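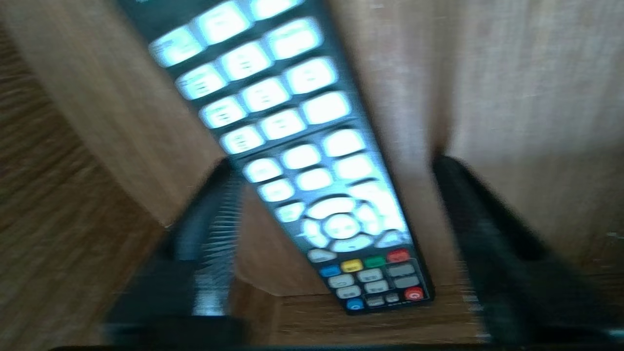

Folum's integrators objected, in written comments on an earlier draft of this section, that a gripper kit should be judged on its finger pads alone and that the choice of household objects tells a buyer very little. We disagree in part. The pads set the upper limit on grip force before slip, but the object decides how much of that limit can be used. The comments are taken up again at the end of the section.

Figure 1. Wrist-camera view of a television remote control held between the two fingers of the kit, against wooden furniture. The ribbed pad is visible on the left finger.

4.2 Grasping thin household objects

The Pillico kit is sold as a retrofit package for small arms. It contains a two-finger parallel gripper, a wrist camera with its bracket, a set of pads, and a software license for one controller. We tested it as delivered, with the default force setting and the vendor's calibration routine. No pads were replaced during the trials.

Remote controls were chosen as the main test object for three reasons. They are long relative to the finger width, so a grasp away from the center of mass produces a turning load. Their keys leave a face that is unsuitable for contact, which limits the fingers to the side edges. They are also commonly stored close to a wall or panel, where the approach path is narrow.

We ran 506 grasp attempts on remotes, divided between open tabletop placements and placements inside furniture. An attempt was scored as a success if the object was lifted clear of its support and held until the arm reached the transfer pose. Attempts stopped by the controller's collision check were scored as failures, even where a second try would have been allowed in normal use.

In the furniture placements, 73 attempts failed. Of these, 29 were collision stops during approach. The remaining failures were divided between slip during lift and rotation of the object about the pads. Rotation was more common when the grasp point was close to one end of the casing. Raising the force setting reduced slip but had no clear effect on rotation.

Image quality at the wrist was a second limit. Under strong light, pale keys saturate and their printed labels are lost, and fast wrist motion adds blur (Figure 1). The colored function keys keep enough saturation to serve as a cue for orientation. The Siregar pose estimator used in our pipeline was therefore set to rely on the casing outline and the colored keys, with label reading turned off. Frames taken above a fixed wrist speed were dropped before pose estimation.

On the point raised by Folum, a pad-only bench test was run with the Plostuser fixture over 100 pulls. The bench results ranked the force settings in the same order as the tabletop trials. They did not predict the collision stops, which depend on finger width and bracket clearance. We recommend that the bench figure be reported together with a confined-space test, using the same pads and the same force setting for both.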